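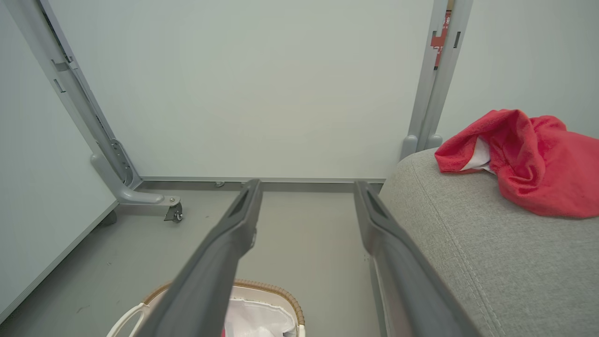
O canto atrás do sofá cinzento, com um dos postes metálicos e o seu rodízio à esquerda.

Pesquisar no blogue Procurar

Início > Casa > Arrumações

No domingo tirei tudo o que tinha encostado à parede do fundo. Eram caixas da Nekitz, ainda da mudança de maio, e um tapete enrolado que vai para a Kusum Saxena.

O chão é cinzento e liso, e qualquer migalha se nota. Do lado esquerdo ficaram uns pontinhos escuros que ainda vou ver se saem com o pano. O rodapé é uma tira fina de metal, fácil de limpar — passa-se a esfregona e segue-se em frente.

Os postes ficam onde estão. O da esquerda tem uma chapa com furos perto da base e tenho de descobrir que parafusos leva. Na Martinelli vendem sacos de 30, e eu preciso de 2.

Falta decidir o sofá. Se o puxar para a frente, passo com o aspirador por trás, mas perco espaço junto à janela. Por agora fica. As caixas foram para a garagem e a Kusum vem buscar o tapete durante a semana.

2 comentários | 30 partilhas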